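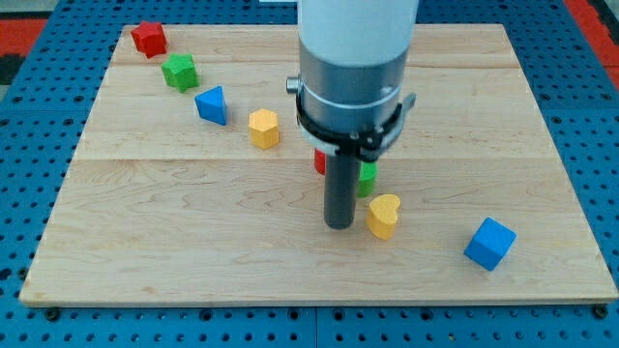

31 de maio de 2022

Voltei à cola de caseína, e desta vez com calma. O lote de abril ficou uma desgraça (grumos, cheiro a queijo esquecido na mochila, e uma junta que abriu só de eu a olhar de lado), mas continuo convencida de que a culpa foi minha e da pressa. Hoje tinha a manhã livre e o Asanka Gazi deixou-me a balança boa, portanto não havia desculpas!

Receita de hoje, para não andar outra vez a decifrar os meus próprios rabiscos: 92 g de caseína em pó, da saca da Selvanayagam que está na prateleira de cima, hidratada em água fria. Deixei inchar enquanto afiava a plaina pequena, e quando voltei parecia papas de aveia. Só depois entrou a cal, já desfeita em água à parte, um fio de cada vez e sempre a mexer. Em abril despejei a cal seca lá para dentro, de uma vez, e claro, deu pedras. Com o leite de cal a coisa muda à frente dos olhos: primeiro engrossa, assusta um bocadinho, e passados uns minutos solta-se e fica lisa, com um brilho de iogurte grego. Fiquei contentíssima, confesso, fui mostrar a toda a gente.

Coei por uma meia de nylon velha. Ficou muito pouco na malha, uns grãozinhos.

Tempo de utilização: o rótulo fala numa tarde inteira, mas eu notei a cola a prender o pincel bem antes do almoço. Pode ser do calor, a oficina estava abafada. Para a próxima faço meia dose de cada vez e pronto, que deitar fora cola boa custa-me.

Colagens. Usei os restos de faia do projecto Pendine, aqueles que estavam atrás da serra de fita e que o Asanka ameaça queimar desde o Inverno. Topo bem plainado, sem lixar (a lixa fecha o poro e depois a cola fica à superfície a fazer de conta). Passei cola nas duas faces, esfreguei uma contra a outra até sentir aquela sucção engraçada e apertei. Sem exageros no aperto – em abril espremi a cola toda cá para fora e a junta ficou seca, está ali na caixa dos fracassos para quem quiser ver.

Fiz três séries:

Série A, faia com faia, só caseína.
Série B, faia com faia, caseína com um nadinha de óleo de linhaça cozido, como vinha na folha que me passaram na Wivolau.
Série C, faia com carvalho, só caseína. Esta é por curiosidade, por causa das manchas.

Sobre as manchas: já se vêem. Onde a cola escorreu sobre o carvalho, ficou um risco castanho-escuro, quase da cor do chá forte. É o tanino a reagir com a cal, o costume, mas não esperava que fosse tão rápido. Limpei uma das peças logo com pano húmido e escureceu na mesma, só que mais espalhado, ou seja, piorei. Na próxima ponho fita de papel junto à linha de cola antes de apertar. O ácido oxálico talvez tire o escuro, mas tenho medo que ataque a junta, e em todo o caso a garrafa está vazia (alguém a pôs vazia no armário, não digo quem).

A série B custou mais a espalhar. A linhaça não quis misturar-se à primeira e tive de bater com a varinha quase até me doer o pulso. Depois de emulsionada aguentou-se, mais amarelada e com menos espuma do que eu pensava. O Asanka acha que não vai fazer diferença nenhuma na resistência à água. Eu aposto que faz. Ficou apostado um café.

Do ensaio antigo, o que colei com a segunda panelada de abril: pus finalmente duas peças na prensa da Skernent, com a célula grande. Uma partiu aos 400 kg, toda pela linha de cola, limpinha, o que não é bom sinal. A outra foi até aos 700 kg e rasgou madeira em quase toda a área, e essa sim, é o que eu quero ver. A diferença entre as duas? Não apontei qual tinha sido esfregada e qual não. Lição para mim: escrever a lápis NA PEÇA, no momento, e não "depois do café".

As de hoje já vão marcadas, letra da série e uma seta para o sentido do veio. Estão nos grampos junto à janela, por favor não mexam, mesmo que precisem muito de um grampo. Há mais na gaveta de baixo.

Humidade da oficina de manhã: cerca de 86%, se o higrómetro não estiver a mentir outra vez. É altíssimo, e a caseína seca devagar com este ar. Vou deixar as peças apertadas de um dia para o outro e depois ainda soltas sobre ripas, sem pressas, antes de lhes tocar.

Lavagem: o pincel de cerda natural não gostou nada da cal, está a ficar com ar de vassoura. Usar fibra vegetal ou um pincel barato. E luvas! Passei a tarde com os dedos ásperos, a cal seca a pele de uma maneira incrível, vinagre diluído ajudou um pouco.

Falta comprar: ácido oxálico, fita de papel, pincéis de fibra, cal nova (a lata aberta já deve estar meio carbonatada, tem uma crosta por cima).

Falta fazer: plainar o segundo lote de faia, pedir à Wivolau a folha completa, que a minha cópia não tem o verso, e preparar a tina para o ensaio de imersão da série B.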